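Simulated cell: wrist view tilted after the July rebuild?

shakuntala_b
Hi all! I look after the practice cell we run in simulation for the Broltero arm — one room, framed pictures, parallel gripper. Since I reloaded the gripper model, the wrist view leans, and I can't tell if it's my mount angle or the room file. Fingers open, nothing held:

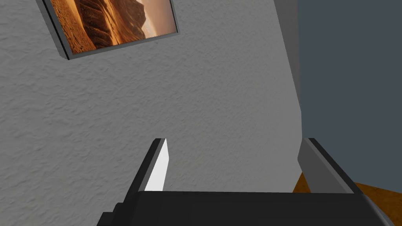

Mohit Kashyap: I'd blame the mount. Did you zero the wrist before saving?

shakuntala_b
I did, twice. Then I pointed it down at the picture lying on the floor, fingers still wide, and saved that pose too.

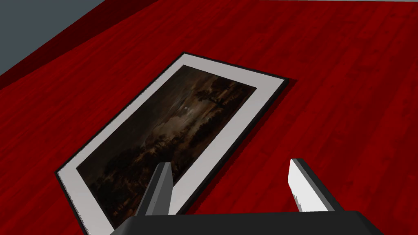
I've been through 40 saved poses this way and I'd rather not redo the other 800. Also, one finger pad renders bright white and the other gray — just lighting, I hope?

harish.pant
Lighting, yes. But I don't agree with Mohit, a bad mount would shift the fingers too. Check the base joint offset.

shakuntala_b
OK, back at the wall by the desert print, before I touch any offsets:
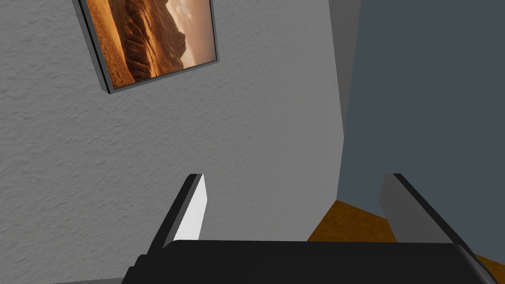

I'll try the base joint tonight, one small step at a time, and keep the old file (Rinico export, pose 823) just in case.

Mohit Kashyap
Still say mount.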